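Folding table check, linen room, Allon building

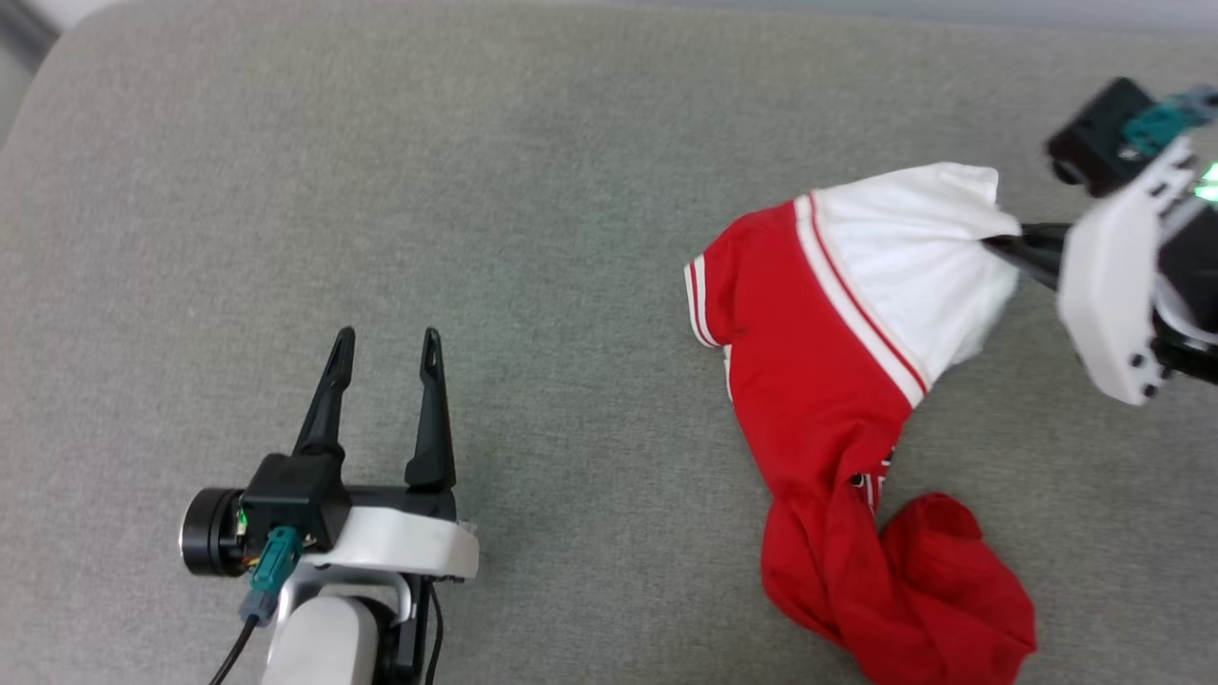 Margaux Texier
Linen room supervisor

Date of check: 2/22/22

1. Covering flat, no ridges or bubbles — OK. Grey fabric, fine weave. Run a palm over it as well as looking.

2. Corners — OK. Upper left is rounded, as it should be. Anything sharp gets reported to Régis Pichon the same day.

3. Garments on the table — one, red and white, on the right half. Acceptable during folding. Clear before wiping down.

4. Leads and plugs — keep clear of the folding area. Comment: the cable at the near side should be clipped back so that sleeves don't catch on it.

5. Table height, 95 cm — OK, measured at both ends.

6. Legs and locking catches — left rear catch stiff. Oiled, to be looked at again in June.

7. Floor under and behind the table — lint along the skirting, swept. Mat to be put back square.

8. Lighting — one tube flickering by the door. Job 29 raised with Colette Pichon.

9. Load notice on the wall — faded, hard to read from the table. New one asked for.

Result: pass, with comments at 4, 6, 8 and 9. Copy to Régis Jacquet.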